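# Skukley flat laces, white
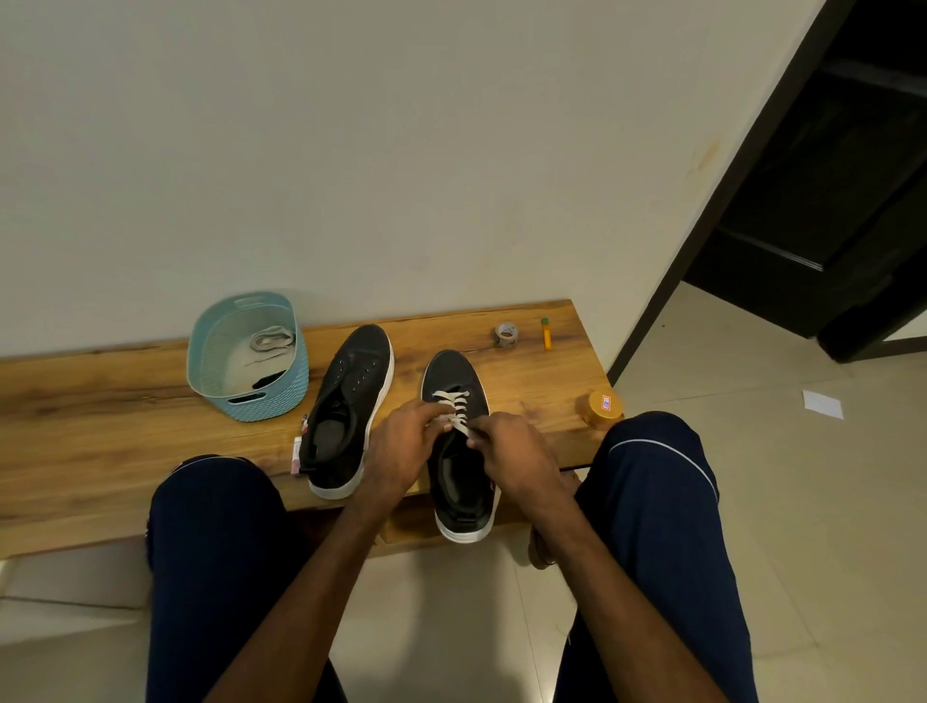
*White Skukleys going into a black sneaker, with its partner still waiting for a lace.*

I started selling laces because I kept wrecking mine. Cheap ones go fuzzy at the third eyelet, the tip splits, and then you're stood in the hallway licking the end of a string and poking it at a hole. Skukley is the lace I settled on after a lot of those mornings, and it's still the one I send out most (white, by a mile).

It's a flat cotton weave, soft but with a bit of bite to it, so a plain bow stays put through a walk to the store and back. They come in pairs with clear tips.

## Which length do I need?

Count the eyelets on one shoe, both sides, and write to me if you get stuck! Low sneakers mostly take the short one and high-tops take the long one. If you like a big floppy bow, go up a size. If you lace straight across in bars, you'll use up a bit less than with a criss-cross, so you may end up with longer ends than you're used to. Tuck them in, nobody minds.

I keep 4 lengths on the shelf, and they're all the same width and the same weave.

## Putting them in

Take the old lace out completely and give the tongue a wipe while you can get at it. Polish first if you're going to polish - white cotton and black shoe polish don't get along, and I've sacrificed more than one pair finding that out. Let it dry properly.

Then start at the toe end, pull the lace through the bottom two holes and even up the ends before you go any further. Keep the lace flat as you go. It twists if you rush it, and you'll see every twist in white. I do the whole shoe slack and then snug it up from the bottom with a finger.

## Washing

Cold water, a little dish soap, an old toothbrush. They can go in the machine in a mesh bag, but please skip the dryer, the tips hate it. Hang them over a doorknob overnight.

## What people ask me

Glória Caldeira wrote in to ask whether they'd do for her Jesach walking boots. They'll fit through, but I'd go for the round Bundgaard cord there. It's waxed, it sheds mud and it grips a hook better than anything flat will.

Ashok Mishra wanted one black and one white to wear as an odd pair. Yes, gladly! Put a note on the order and I'll split two pairs and send you both halves.

I don't stock the elastic no-tie kind at the moment. I had the Zoneck ones for a while and they kept going slack on me, so they're off the site until I find something better.

## Ordering

The last batch was 600 pairs and the shortest length is nearly gone, with more due in March. If you're buying for a team or a dance school, I do a price on 100 pairs and up, just email me with the lengths.

Wrong size? Send them back unworn and I'll swap them. I pay the postage on the new pair, you pay to get the old ones to me.

Page updated 2023-02-23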